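How to Oil a Wooden Play Board (and Keep the Blocks Off It Till It's Ready)

I put off oiling our block board for way too long, and then it took me one evening. If you have a flat wooden board that gets shoved, tapped and slid on all day, this is for you!

Start by taking everything off and wiping the top with a barely damp cloth. Let it dry overnight. Then sand lightly with 200 grit, always going with the grain (I went across it once on an old shelf and I can still see the scratches). Run a fingertip over the seams between the planks, too, where crumbs and dust love to sit.
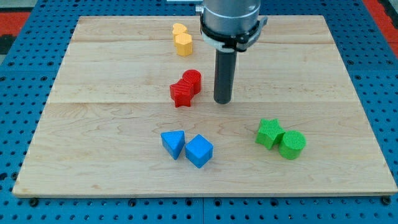

Next comes the oil. I use plain food-grade mineral oil, a small puddle at a time, rubbed in with an old T-shirt. Wait 30 minutes and wipe off whatever hasn't soaked in. Do the end grain twice, it's thirsty stuff.

Prop the board up so air gets underneath and leave it for 3 days before any blocks go back on. My friend Milagros Sotelo waited one night and her painted pieces came up greasy. If yours do, a drop of dish soap on a rag takes care of it.

I'll do mine again in October.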